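The Second Life of a Saucepan

In the town of Stivdale, a repair shop keeps old cookware on the stove and out of the trash

By Sarahí Robles

The Tillman Street repair shop opens at 10 on Saturday mornings, and by then there is usually a line. People bring pots with wobbly handles, lids that have lost their knobs, and cast iron that sat in a damp basement through somebody's divorce. Gwenllian Llewellyn takes each piece at the counter, turns it over, and asks the same question: How do you cook with it?

She asks before she looks at the damage. A pan used for eggs every morning needs a different kind of attention from one that boils pasta twice a month. 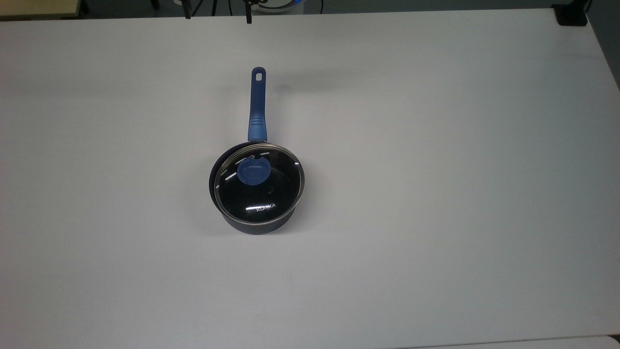
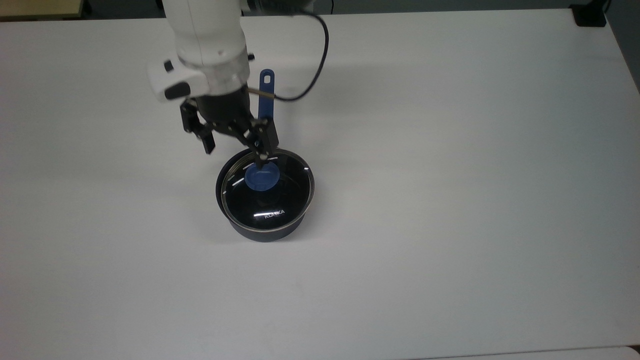 Llewellyn worked for years in a plant that made water heaters. When it closed, she had a good set of tools, a garage, and a habit of fixing things for her neighbors. The garage became a shop after a neighbor's sister brought in a whole set of pans and insisted on paying for the work. The first year she fixed 125 pieces. Last year it was 416.

Most of the work is handles. On a cheap pan the handle is often held on by one screw, and the screw loosens each time the metal heats and cools. People tighten it with a butter knife until the slot wears out. Llewellyn replaces the screw with one that has a deeper head and adds a lock washer. The job takes a few minutes and she charges four dollars.

Riveted handles are harder. A loose rivet can sometimes be tightened with a hammer and a steel block, but if the hole has stretched, the old rivet has to be drilled out and a wider one put in. Wyn Meredith does most of these. He is 71, a retired sheet metal worker, and he prefers to work with the radio off. "You can hear when a rivet is set," he said. "The sound goes flat."

Lids come next. The knob breaks, or the lid is dropped, or it goes missing in a move. The shop keeps two shelves of orphan lids sorted by width, and anyone can take one in trade for another. Customers are told to measure the pot across the inside of the rim. Many measure the outside and have to come back.

There are things the shop won't do. It doesn't recoat nonstick pans, which takes equipment Llewellyn doesn't have room for. It doesn't work on pressure cookers at all. If a glass lid has a chip or a crack, she advises the owner to stop using it, and she won't put a new knob on it even if the customer asks. Warped bottoms are a judgment call. On a gas burner a slight warp may not matter much. On a flat glass cooktop the pan will rock and heat unevenly, and there is little to be done.

Cast iron gets its own afternoon. On Sunday, Miroslava Panasiuk runs a class at the long bench in back, eight people at a time, on stripping and seasoning. She grew up with a skillet that had belonged to her grandmother, and she is firm that most people use too much oil. Her method is a thin coat, wiped off until the pan looks as though it has nothing on it, then an hour in a hot oven, upside down. She repeats it three times. Students who leave the oil thick end up with a sticky pan, and she makes them scrub it and start over.

The economics are modest. Rent is 400 dollars a month, a rate the landlord has held for as long as the shop has been there. Llewellyn pays herself a little and pays Meredith by the piece. New screws and knobs come from a supply house called Mikance, which sells mostly to restaurants and doesn't mind small orders. She has thought about selling secondhand pans as well, but there isn't space for the stock.

Lleucu Rowlands, who lives two blocks away, has been a customer from the start. In March she brought in a stockpot made by Plidular, a brand that left the store shelves long ago, with one of its side handles missing. Parts can't be bought. Meredith cut a new handle from steel bar, bent it to match the other one, and riveted it on. It came out a little wider than the original. Rowlands said she likes that – she can get an oven mitt through it now.

The shop closes at three. Finished pieces wait on a rack by the door with a paper tag tied to each one, and on the tag Llewellyn writes what was done and the name of the owner. A few have been there since winter. She calls once a month, then leaves them where they are.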